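Bralosby dog club moves spring classes indoors, adds course for older dogs
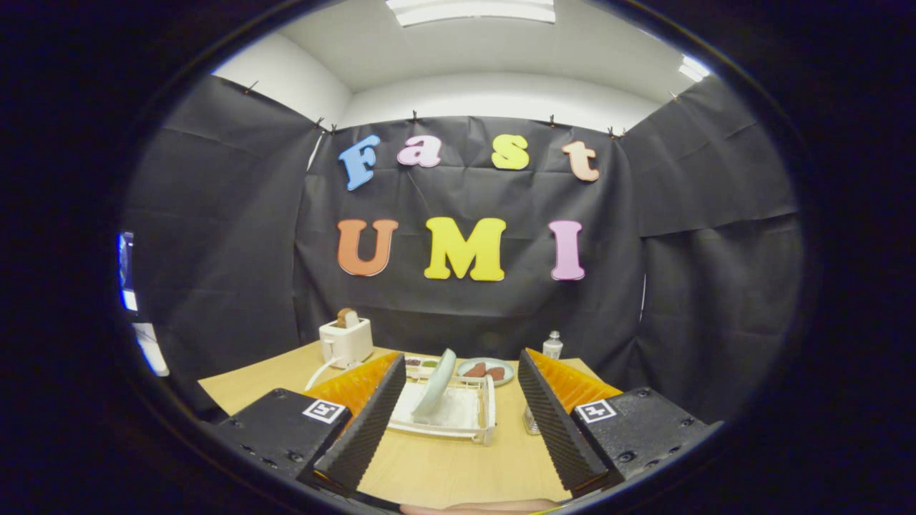
May 15, 2026

The Bralosby Dog Club will run its beginner obedience classes indoors through the end of the season after drainage work closed the field on Kurian Road. Classes began moving in March, when the first part of the field was fenced off, and the last two groups made the change this week. The club is using rooms in the former Jeneck building, which it rents by the month. The smaller room, with its black backdrop clipped up along the walls and colorful foam letters in the middle, is set aside for puppies and for dogs that do better away from a large group. The bigger room down the hall has rubber flooring and is used for everything else.

Satish Murthy, the club's head trainer, said the move has meant smaller groups. Outdoor classes took up to 16 dogs at a time. The limit indoors is 10, and the club has added a second evening session to make up the difference. There are 23 dogs on the waiting list for the next beginner course.

"Some dogs learn faster inside," Murthy said. "There are no squirrels and no soccer practice next door. The trouble comes when you take them back out and they act like they never heard the word sit. So we tell owners to practice in the yard and on the sidewalk from the first week."

The beginner course covers sit, down, stay, coming when called and walking on a loose leash. It runs for six weeks and costs $130 per dog. Owners need to bring proof of rabies and distemper shots to the first class. Retractable leashes are not allowed in the building, and dogs in heat are asked to wait for a later course.

The club is also adding a course for dogs seven years and older. Usha Krishnan will teach it. She has worked mostly with herding breeds, and last year she began giving private lessons to owners who had taken in older dogs from the Cakel shelter. Many of those dogs had never been taught to walk on a leash or stay off furniture, she said.

"People ask me if it's too late, and I tell them no," Krishnan said. "You keep the lessons short and you use better treats. An older dog will often pay attention longer than a young one. You do have to watch for sore hips, so we don't ask for a lot of sits."

Each class for older dogs will last 30 minutes instead of the usual hour, with a break in the middle. Owners are asked to tell the instructor before the first session about arthritis, hearing loss or any medicine the dog takes. Food rewards can be swapped out for dogs on a special diet.

The club has spent $930 on mats, gates and water bowls for the building. Murthy said the gates will go back to the field when it opens, and the mats will stay for winter classes if the club decides to keep the rooms. Members will vote on that at the fall meeting.

Agility practice is on hold until the field reopens. Owners who already paid for agility can move the fee to another course or ask for a refund at the front desk during class hours. Parking is behind the building, and dogs should come in through the side door.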